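Ticket 257 · Proyecto Nouri · Celda Hestbridge
Asunto: ordenar cajas de regalo con dos brazos
Estado: abierto
Abierto el 1 de diciembre de 2023

Síntoma
En la tarea de recoger la mesa, el brazo derecho duda cuando las cajas se tocan. Con las cajas separadas va de maravilla (¡14 agarres seguidos sin un fallo!), pero en cuanto hay lazos de por medio la planificación se atasca y salta el código 51.

Montaje
Dos brazos sobre el raíl de aluminio, pinza negra y cámara de muñeca en cada uno. Cajas de varios colores en el centro, el soporte con la copa rosa a la izquierda y los dos tarros pequeños al fondo.

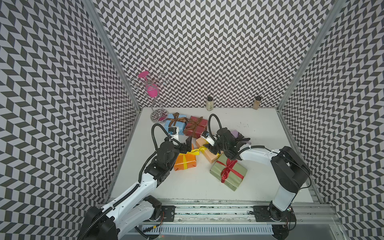
El módulo Zosent se reinició antes de empezar y se repitió la calibración de ambas muñecas. El código 51 volvió igual, así que por ahí no va. Bajamos la velocidad de cierre a 8 mm/s y la mejora fue enorme, sobre todo con las cajas sin cinta.

Pendiente: cintas
La cinta amarilla suelta, en rizos sobre la mesa a la derecha de la caja verde, es el caso que más ganas tenemos de resolver. Una persona la aparta sin pensar; para el planificador de Estham todavía no tiene forma fija. ¡Qué problema tan bonito!

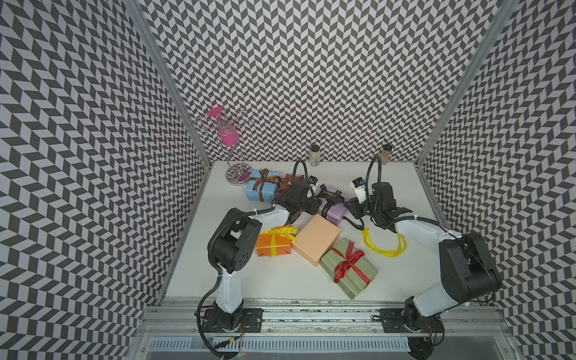
Siguiente paso
Repetir con la velocidad nueva y adjuntar el registro completo de las dos pinzas. El ticket sigue abierto hasta tener la prueba con cintas.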